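Travel log, February – crossing to Jotthorpe

Up at 4:30. The Triltier terminal opens its check-in lane at 5:15 for the first sailing, and foot passengers are asked to be through the gate 20 minutes before departure. I was through with half an hour to spare and used the time to copy the winter timetable off the wall, as the printed one I had was from the previous season. In winter there are 2 sailings per day each way. The early one is the conventional ferry, which carries vehicles. The afternoon one is the fast catamaran, passengers only, canceled when significant wave height goes over the limit for the hull. The limit is not posted. I asked at the desk and was told it is the master's decision on the day.

The conventional ferry is the Hjaltadóttir. Steel monohull, stern ramp, one enclosed car deck, passenger lounge above it and a short open deck aft of the funnel. Certified for 470 passengers according to the plate by the purser's window. The lounge was mostly empty. Seats are fixed in rows facing forward, with outlets under every second pair. Half of the outlets I tried were dead. The port side is warmer than the starboard side, and the heating ducts seem to run only along that wall.

Cast off on time. Wind was northwesterly and moderate, with a swell on the beam after we cleared the breakwater. The ship rolls slowly and comes back without a snap, so most people can read. I could not, and moved to the center of the lounge near the stairs, where the motion is less. For anyone sensitive to it: take the tablet before boarding, sit low and central, and stay off the forward row.
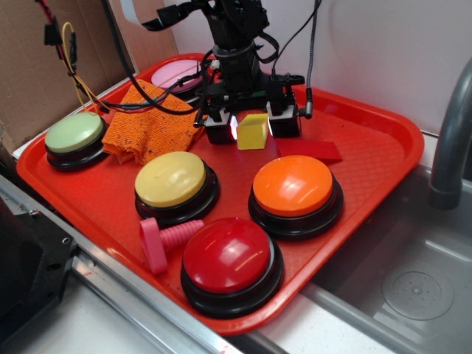 The mid-channel stretch took longer than the timetable allows. The published crossing is two hours and ten minutes. We needed two hours and thirty-five, most of the difference coming from a reduction in speed past the shoal marker. The crew announced this once, over a speaker that does not reach the open deck. Bus connections on the island side are not held for late arrivals in winter. I missed the 8:40 and waited for the next.

Jotthorpe harbor has one working berth. The second is fenced off for replacement of the fenders and the linkspan, and a notice at the gate gives 2028 as the completion year. Until then the catamaran and the ferry cannot be alongside at the same time. In practice this means the catamaran stands off if the ferry is late, and a delay in the morning can still be in the schedule at three in the afternoon. I would not plan a same-day rail connection on the mainland around it.

Walking route from the berth: follow the painted line to the ticket hut, cross the service road, then take the ramp and not the steps if pulling a case. The steps are uneven and had no salt on them. The bus stop is on the far side of the parking lot, without a shelter. The ticket hut is heated but closes between sailings. There is a restroom behind it, unlocked, cold water only.

Bus 9 to Privton runs along the coast road and takes about 25 minutes. Exact fare or card. The card reader rejected mine on the first try and took it on the second. Luggage goes in the rack behind the driver, which holds three medium cases at most – a folded stroller fills it. The stop for the guesthouses is the second one after the church, request only, and the button has to be pressed before the bend. 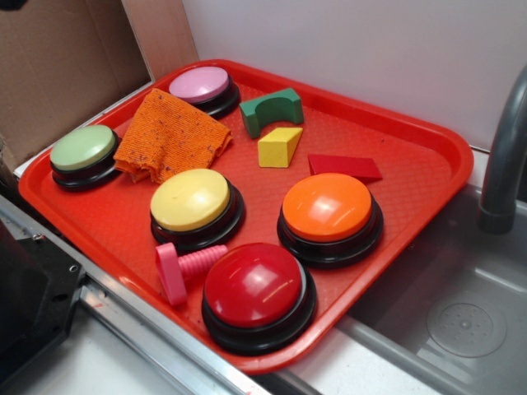
Room was ready at noon. Spent the afternoon on the return booking. The online system sells the catamaran and the ferry under separate fare codes, and a ticket for one is not valid on the other unless the operator cancels. If the catamaran is canceled, the ticket moves automatically to the next ferry with space, foot passengers first. If the passenger cancels because of the forecast, there is a fee before the eve of travel and no refund after it. I booked the ferry. It costs less, it has the higher weather limit, and the extra hour and a quarter does not matter to me on the way home.

Wind increased after dark. The afternoon catamaran had been canceled, according to the operator's status page, which was updated only after its departure time had passed. The harbor phone line gave the same information earlier. Number saved for the return.

Tomorrow: check the light at the head of the pier, buy bus tickets in advance if the shop has them, charge everything before boarding.

Comments (3)

shoalwater: Outlets on the starboard side worked for me last fall, rows near the back. Port side all dead.

R. from the mainland: Does the ferry still take bikes without a reservation in winter?

twohulls: Good to know on the fare codes. Lost a ticket that way once.

We use cookies to remember your settings. By continuing to browse you accept our cookie policy.

Contact | Copyright, all rights reserved | Back to top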